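Workshop notebook, border sensor bench
September, 7:40 in the morning, coffee not yet effective

Picked up where the last entry left off, which was with the Karnel container seal refusing to admit it had been opened. The whole selling point of an electronic seal is that it tattles. Ours keeps secrets like a priest.

Setup today: 19 seals from the second batch, all on the Clikgate reader, doors rigged on the long bench. Open, close, log, repeat. The reader is meant to flag every opening so the customs shed knows which container to pull out of line. It flagged most of them. It also flagged the supply cupboard, which has no seal on it and has never left the country.
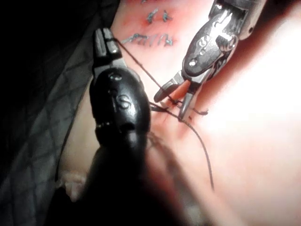

What does the port do when a seal gives no reading at all? The box goes to the manual lane and gets opened by hand, same as if the seal had reported a break, so a dead seal costs them as much time as a guilty one.

That matters more than the false alarms, in my view. Jarkeck landing handles 213 containers on a busy day and has 3 inspection bays, one of which is where they keep the forklift. If we send them a bad batch they will turn the reader off by lunch and go back to looking at paperwork and faces. Smugglers would send us a fruit basket.

Afternoon: swapped the antenna cable for the one from the Song handheld. Missed openings dropped from 7 to 3. Put the old cable back to be sure and the misses climbed again, so the cable is guilty of something. It was also bent double behind the vise, and I know who put it there, and I am writing this entry.

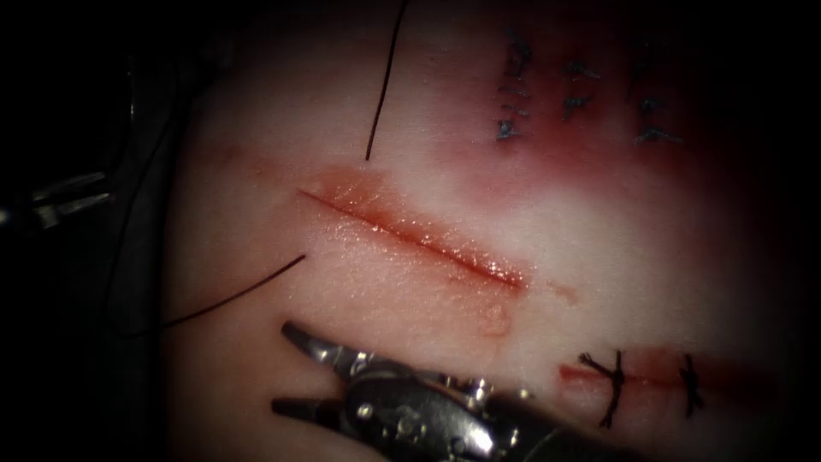

The remaining misses all came from seals opened slowly. Yank the door and it reports at once. Ease it open over half a minute and the firmware decides it is weather. I would guess that people moving rifles through a port at night are not yankers.

To do: shorten the averaging window, rerun the slow test, label the old cable BAD before somebody kindly returns it to the drawer. Ask Jarkeck if the forklift can live elsewhere. Cupboard still reporting a breach as of 5:15 - left it to its conscience and locked up.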